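You are here: Home / People / Sorting it out with Vojtěch Machala

When I called Vojtěch Machala to set up our chat he told me to wear old shoes and skip lunch, and he was right on both counts. His place in Hirnmont smells of cardboard and coffee, and there was soup going on a hot plate in the back before I had my coat off.

If you've bought secondhand kids' stuff anywhere near Bradberg in the last few years, there's a good chance it passed through Vojtěch's hands. He runs Stedero, which takes in the odds and ends that families clear out (toys, brushes, blocks, kitchen bits, the whole bottom-of-the-drawer crowd) and gets them into some kind of order before they go out again. He started in January of the year his second daughter was born, with one shelf and a borrowed van.

"I thought I would be selling bicycles," he told me, ladling soup. "People gave me two bicycles and 13 boxes of small things. So, okay, I am the small things man."

I asked him what a normal day looks like and he laughed at me. There isn't one! Some mornings it's a single shoebox, and then a family moves out of state and he gets the contents of a whole playroom. He had 706 pieces come in from one house last fall and he still talks about it the way other people talk about a hard winter.

"It is never sorted," he said. "They write TOYS on the box with a big marker. You open it, there are toys, yes, and there is a hairbrush, and a spoon, and somebody's tax letter from the year 2000."

He's strict about one thing, and that's how much goes in a bin at a time. A few pieces, spread out so they aren't leaning on each other, and then you deal with those before you even look at the next lot. I'm a dump-it-all-on-the-floor person myself, so I argued with him a little. He let me talk and kept eating.

"When you have a mountain, you only see the top of the mountain," he said. "When you have five things, you see five things." 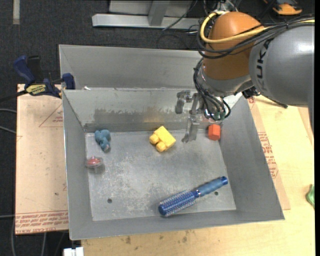

He likes metal for the bins, and he got quite worked up on the subject. Plastic ones crack at the corners, he says, and fabric ones sag in the middle so everything rolls into a heap. Metal gets scratched and that's about the worst of it. I said the scuffs made them look a bit sad and he was properly offended.

"A scratch is only a scratch! My mother had one baking tray for her whole marriage. You should have seen this tray."

The sloping sides matter too, apparently. You can get your hand down flat next to a thing and pick it up without knocking your knuckles, and when you've been at it for a few hours your knuckles do notice. I tried it with a straight-sided drawer he keeps for rubber bands and yes, fine, I see what he means.

Building blocks are his favorite, which surprised me. I'd have guessed books. But blocks can be washed in a sink, they almost never break, and a kid doesn't care if the yellow one came from a different house than the red one. Brushes are the opposite. He cleans the ones worth cleaning with a comb and dish soap, and he has a whole speech about the ones that aren't, which I'll spare you because we were still eating.

I wanted to know if he ever keeps anything for himself. He went a bit quiet, then got up and came back with a tin from Valente, the old candy store that used to be on the corner by the bus stop. Inside were buttons, marbles and a small wind-up frog.

"The frog does not work," he said. "I will fix it when I retire."

So what would he tell the rest of us, with our closets and our boxes marked TOYS? He thought about it for a while. Start with the smallest box in the house, he said, and do it standing up at a table with the radio on. Have somewhere for things to go before you start. And write what's in the box on the side as well as the lid, because you're going to stack them, everybody does.

I went home with a jar of his soup and a bag of blocks for my nephew. The closet in my hallway is still waiting, but I did do one drawer.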